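Moving the home server to Debian

Thursday, May 24, 2018

The old file server in my apartment in Rusberg had been running the same Ubuntu release since I built it, and that release had stopped getting updates. I put off doing anything for longer than I should have. Last weekend I finally wiped it and installed Debian 9, and these are my notes, mostly so that I can find them the next time.

The machine is a plain desktop board with an older AMD processor, 8 GB of memory, one small SSD for the system and two hard drives in a mirror. It serves files over Samba and NFS, runs the nightly backups for the laptops, and hosts a small wiki that I use for recipes and work notes. It doesn't do video and it doesn't face the internet.

I thought about upgrading in place. The release was old enough that I would have had to step through two others to get to a current one, and I had added a number of outside package sources over the years that I no longer remembered the purpose of. A clean install looked like less work.

Before touching anything I copied /etc and the package list to a USB stick, dumped the wiki database, and ran one more full backup to an external drive. Then I pulled the data drives out so the installer couldn't see them. 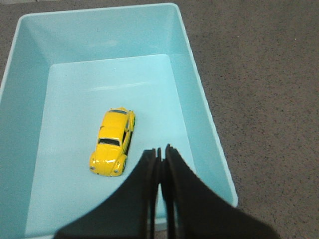 The blue bin on the carpet.

The install itself was easy. I used the network installer, picked only the SSH server and the standard utilities, and had a login prompt in 22 minutes. The one snag was the network card, a Realtek that wants firmware from the non-free section. The installer asks for it and will carry on without it. In my case the card worked anyway, but the kernel log complained on every boot until I added non-free to the sources list and installed firmware-realtek. The minimal install came to 392 packages, and I was pleased with that. The old system had well over 2,000, a lot of them desktop libraries pulled in by something I must have tried once and forgotten.

With the data drives back in, I installed mdadm and it found the mirror on its own. It came up as md127 instead of md0, which is what happens when the array isn't listed in the config file. The fix is to run mdadm --detail --scan, put the output in /etc/mdadm/mdadm.conf, and then run update-initramfs -u. I forgot the last step the first time and spent a while wondering why the change didn't stick. I mount by UUID now, so the name shouldn't matter, but I like it to be right.
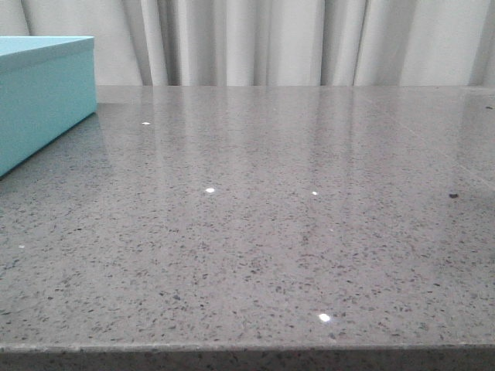
Samba took the longest. My old smb.conf had been copied from machine to machine and had options in it that no longer do anything. I started over with the Debian default and added one share at a time. The whole file is now shorter than the comments in the old one. One of the laptops could not connect at first, and the cause was that it was still asking for the SMB1 protocol, which I had turned off. That was a setting on the laptop side, left over from a tip I followed in January to get a scanner working. I changed it back and it connected. The scanner can save to a USB stick from now on.

NFS was a matter of copying two lines into /etc/exports. The only thing to watch was the user IDs. Debian gave my account 1000, the same as before, so the file ownership matched. If you have more than one account, create them in the same order as on the old machine, or set the numbers by hand.

The wiki is not back yet. It runs on PHP 5 and Debian 9 ships PHP 7, and one of the plugins fails with a blank page. I restored the database without trouble, so nothing is lost. I may move the pages to plain text files and be done with it.

Still on the list: set up email alerts for the array, get smartd running, and move the backup script from cron to a systemd timer. I also need to replace the case fan, which has developed a rattle at low speed.

Filed under: Linux, home server
3 comments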